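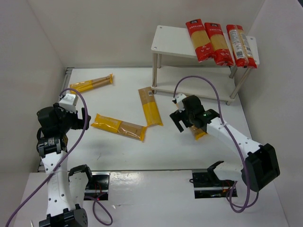
Celda con los dos brazos y la balda. Paquetes rojos arriba, amarillos en la mesa.

Foro Brukik > Manipulación > Métodos y resultados
Publicado el miércoles 9 de julio por Grímur Laxdal
Imprimir | Enviar por correo

glaxdal:
Abro hilo con lo que tenemos de la tarea de los espaguetis. Dos brazos, una mesa blanca y una balda blanca pequeña de dos niveles con patas metálicas. La tarea consiste en ordenar los paquetes de pasta sobre la balda. La política se entrena por imitación con 55 demostraciones teleoperadas, grabadas desde abril. La comparación es sencilla: misma red, mismos datos, con y sin las cámaras de muñeca. Sin ellas el agarre falla sobre todo cuando dos paquetes se tocan. Con ellas falla menos, pero la ejecución es más lenta.

nuria_ctrl:
¿Qué entiendes por «se tocan»? En Grirton separamos paralelos y en ángulo, y los resultados no se parecen en nada.

glaxdal:
En ángulo, casi siempre extremo con extremo. Un ejemplo:
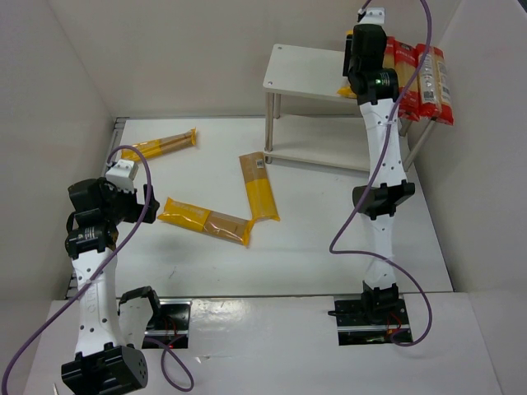
Dos paquetes amarillos en contacto por un extremo. El brazo derecho, delante de la balda.

pelayo77:
No me convence la conclusión. Si comparas con y sin muñeca pero la cámara fija es la misma, lo que mides es cuánto tapa el brazo derecho. Pon la fija en otro sitio y a lo mejor la diferencia desaparece.

glaxdal:
Puede ser. Probamos 3 posiciones de la fija y nos quedamos con la mejor, pero solo para la versión sin muñeca. Admito que no es lo ideal.

nuria_ctrl:
Yo no creo que sea solo oclusión. Con film brillante el problema es saber dónde acaba el paquete, y para eso hace falta ver de cerca el sellado del extremo.
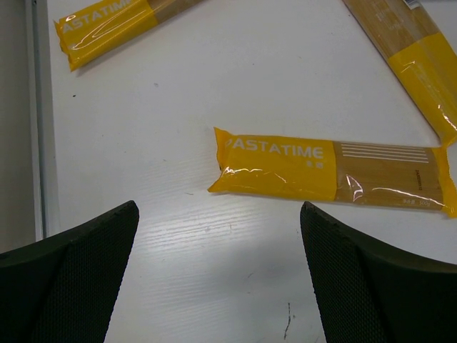
En nuestras pruebas la red se iba a la zona impresa, que tiene contraste, y cerraba los dedos descentrados. Recortar la entrada a la mitad inferior lo arregló en parte. ¿Lo habéis intentado?

glaxdal:
Sí, con el código de Samir. Mejoró el centrado y empeoró la elección del paquete: al recortar se pierden los del fondo y la política duda entre uno y otro.

tolva_4:
¿Los reflejos no os dan guerra? Nosotros pusimos un difusor Sedonix y tampoco notamos gran cosa.

glaxdal:
Dan guerra, sí. Aumentamos brillo y contraste en el entrenamiento y nada más. Lo que más ayudó fue fijar la postura de espera con los dedos abiertos antes de bajar — así la vista de muñeca cambia poco de un intento a otro.
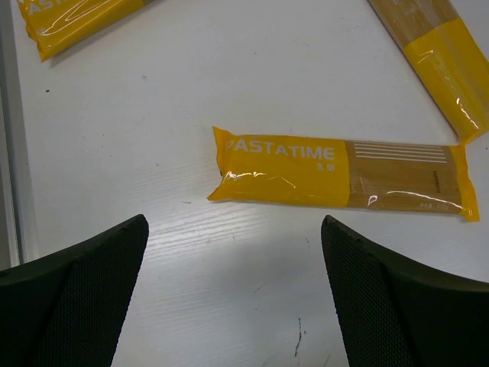

Desde esa postura la red predice bloques de acciones cortos y vuelve a mirar. Con bloques largos bajaba bien pero no corregía el giro de la muñeca.

pelayo77:
Vale, pero entonces has cambiado 2 cosas a la vez, la cámara y la postura. Sigo diciendo que falta la prueba con postura fija y sin muñeca.

glaxdal:
Esa prueba falta, es verdad. La lanzo con 4 semillas y subo la tabla a este mismo hilo.

nuria_ctrl:
Si puedes, separa los fallos de agarre de los de colocación. En la balda los errores son otros.

Contacto | © Foro Brukik | Volver arriba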